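Wadon Merchants' Notebook
Workshop Tips

Refinishing a wood storefront: sills, stiles and kick panels
By Gearóid Egan
Updated 22/01/2026

Most storefronts on Wadon Street have painted softwood frames, a paneled base below the display window, and a sill that projects past the panel by an inch or so. The sill fails first. Water sits on it, gets into the end grain where it meets the door post, and lifts the paint from underneath. The notes below cover the parts that can be taken down and worked on indoors over the winter, and the parts that have to be done in place once temperatures allow.

Check the age of the building before sanding anything. If the paint could predate 1978, use a lead test and follow lead-safe practices for the whole job, including the cleanup. Dry sanding is out in that case. 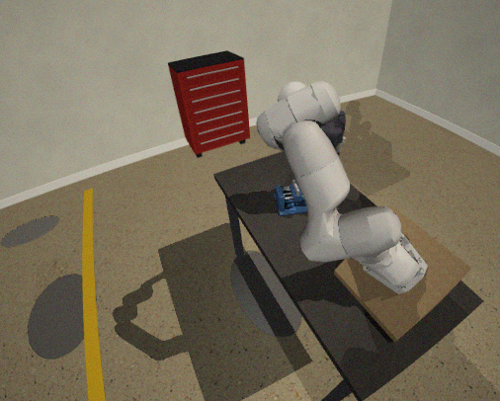

SURFACE PREP

Remove kick panels by backing out the screws in the stop molding. Where the screw heads are filled with paint, clean the slot with a scratch awl first. Number each panel and its opening on the back face in pencil. Openings that look identical seldom are, and a panel forced into the wrong one will split at the tongue.

Probe the sill with the awl every few inches. Sound wood resists and the point leaves a small dent. If it sinks in, mark the spot and keep going until the soft area is outlined. Soft spots shallower than a quarter inch can be scraped out, dried, treated with a consolidant and filled with two-part epoxy. Anything deeper gets a spliced piece of the same species, glued with a waterproof adhesive and cut so the joint slopes toward the street.

Grit sequence for painted trim:

100 to level the edges of chipped paint and cured filler
200 after the primer has dried
400 between finish coats, gloss paints only

Use a sanding block on flat faces. On molding, wrap the paper around a piece of dowel that matches the curve. Vacuum with a brush head, then wipe with a damp lint-free cloth. Tack cloths can leave a residue under water-based paint.

PRIMER AND PAINT

Prime the end grain twice. The first coat is absorbed almost entirely and does little on its own. Use an oil-based or alkyd primer on bare wood and let it dry for the full time on the can, longer in an unheated room. Prime the backs of the kick panels too, or they will cup toward the street side by summer.

For the finish, apply two thin coats of exterior acrylic enamel. Work panel field first, then rails, then stiles, and finish each pass with the grain. Keep paint out of weep holes and off door gaskets.

Lap the paint onto the glass by a sixteenth of an inch to seal the edge of the putty. New linseed putty needs to skin over before it is painted; allow one to three weeks depending on temperature.

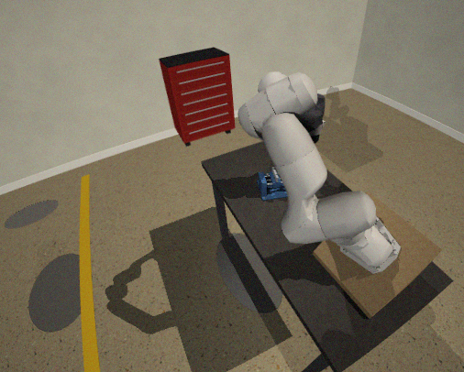
Red drawer cabinet with a black top, near the wall.

HARDWARE

Take off pulls, mail slots and kick plates before painting. Bag the screws with the piece they came from. Lacquered brass should be washed with mild soap only, as polish will cut through the lacquer and leave a patchy finish. Unlacquered brass can be polished and waxed.

Replace steel screws with stainless where they pass through the sill. In oak, steel screws stain the wood black.

REINSTALLING

Dry-fit every panel before caulking. Leave a gap the thickness of a business card at each side for movement. Caulk the top and side joints and leave the bottom joint open to drain.

Shops applying to the Serthorpe storefront fund should photograph the work before and after and keep paint receipts. Write 1649 in the program code box on the form. Color changes need approval before the first coat goes on; repainting in the existing color does not.

Filed under: Exterior Wood, Paint, Storefronts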